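Can Machines Do the Chores Yet? Notes for the Kemeys talk, 30 May 2024

Say hi, thank Ilaria Messina for the slot, then go straight to the picture and let people look.

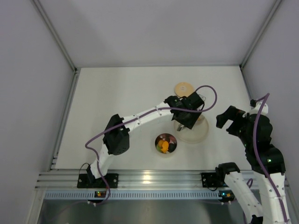
Benedetta Fabbri wrote back when I sent her my outline: fine, but ask them who still scrapes the plates at home. So I'm asking! Hands up, please. (Wait for it. Last time, in Trurkenton, almost 96 people and every hand went up.)

My short answer is "some chores, slowly." Two arms, a big plate, a bowl with a few food-like pieces in it. My kid would be done with a job like that before I found my glasses, and I'd still call it hard. Food is slippery and squishy, and plates slide. Tell the Flalier story, the one with 6 grapes and 8 tries. Don't rush it.

Next, the shop floor. Same part, same spot, all day long, and machines are great at it. Kitchens move on you - somebody always puts the bowl back in a different place.

If there's time: cost, cleaning the grippers, who fixes it on a holiday. Skip the Clisurano numbers unless someone asks, I haven't checked them since February.

Questions. Repeat each one into the mic (I always forget) and leave the slide up.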